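Setting Up and Loading a Serving Tray
Household notes, Hunutcombe
Updated 2026-04-20

A tray for one person carries a plate, a bowl, a mug, cutlery and a napkin. Most spills happen in the first few steps, when the load is still off center and the carrier is correcting for it. The order of loading matters more than the size of the tray.

Start with the tray flat on the table and completely empty. Leave clear space on both sides so that your hands can reach the short edges. Wipe the tray surface and the underside of each dish. A film of water under a mug is enough to let it slide.

Place the heaviest item first, over the midpoint. With a full dinner this is the plate. With soup it is the bowl, and the plate moves to the side you carry closest to your body. Fill mugs no higher than 3/4 inch below the rim.

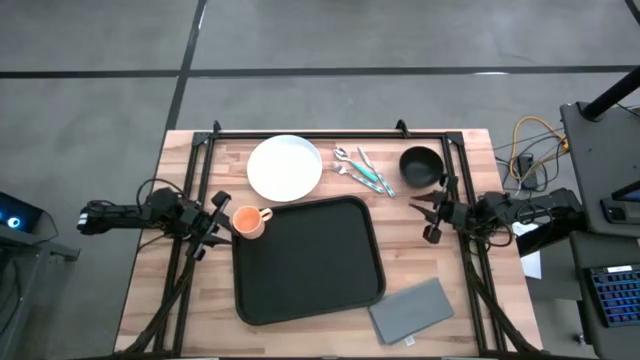

Cutlery goes on after the dishes. Laid loose on a smooth tray, a knife will rotate toward the low corner, so fold the napkin into a rectangle and lay the fork, knife and spoon across it. Cotton and linen grip better than paper. Handles should all face the same way and stay inside the rim.

The mug goes on last — opposite the bowl, with the handle turned toward the nearest short edge. The person being served can then pick it up without reaching across the food.

Weigh the load once if you use the same setting every day. Our plate comes to 766 grams and the tray itself to 796. A mug holding 200 ml of coffee adds that much again in liquid alone. If the total is uncomfortable at waist height, make two trips.

Unload in reverse: mug, cutlery and napkin, then the bowl and plate. Taking the heavy dish off first tips the tray if any part of it overhangs the table.

Wash plastic trays by hand in warm water and dry them upright. Trays with rubberized surfaces should be kept away from scouring pads. Store them on edge — stacked flat, they trap moisture between the layers.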